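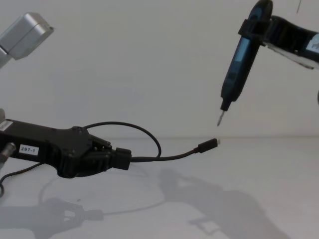

Held above a white tabletop: a cable on the left, an electric screwdriver on the right.

Is the Town of Fasville an Anarchist Commune?

Our reading group has now finished all 326 pages of Irena Krajewska's novel Overo, and the main result is that people who used to share a car home have started driving separately.

For anyone who skipped February: Overo is a moon where no one has owned anything for three generations. Meals are free, doors have no locks, and work is handed out by a system called the Rota. The jacket copy calls it "a portrait of life after the state." Ville Saarela read that line aloud at the start of the evening and asked who, in that case, writes the Rota.

It was a good question and it ate the next hour.

Ville's position is that Overo has a government and is simply too polite to mention it. Someone decides that the narrator will spend 15 years scrubbing algae tanks. Someone else decides that the narrator's cousin will write poems. When the narrator asks for a swap in chapter four, she is told that the Rota "has no objection to being asked." I have dealt with the permit office in Fasville, and I know that sentence when I hear it.

Venla Manninen took the other side. She pointed out that no one on Overo is punished for ignoring the Rota, and that several characters do so for whole chapters with nothing worse than cold looks at dinner. A rule you can walk away from is a suggestion, she said, and a society run on suggestions is about as close to anarchism as you can get with plumbing. Reijo Mäkelä, who grew up in a village of 300 people, said that he would take a fine over cold looks at dinner any day.

There was then a long detour about money. The book claims there isn't any, but the characters trade favors constantly, and they remember who owes whom with a precision that would shame a bank. On page 177 a man gives up his window seat in the dining hall and is still collecting on it at his own funeral. Venla called this gift culture. Ville called it a credit card with worse terms.

My own complaint is smaller. Krajewska gives us eleven pages on how the algae is harvested and one paragraph on how the founders took the moon from whoever had it before. I would have traded some algae for that. Every utopia seems to have a paragraph like this, usually early, usually in the passive voice – "the old arrangements were set aside" is how it goes here – and then it's off to the communal kitchen for soup.

We voted on whether Overo counts as anarchist. It was a tie, and under our own rules a tie is settled by whoever is hosting, so Reijo ruled that it does not and went to put the coffee on. Ville asked to have it noted that he found this instructive.

Next up is Bridetti, Eetu Tuominen's book about a trading station that elects a new king every morning. It's short. We meet in the back room at Kallio at 7 p.m., and please bring your own copy, as the two we lent out for Overo have been set aside.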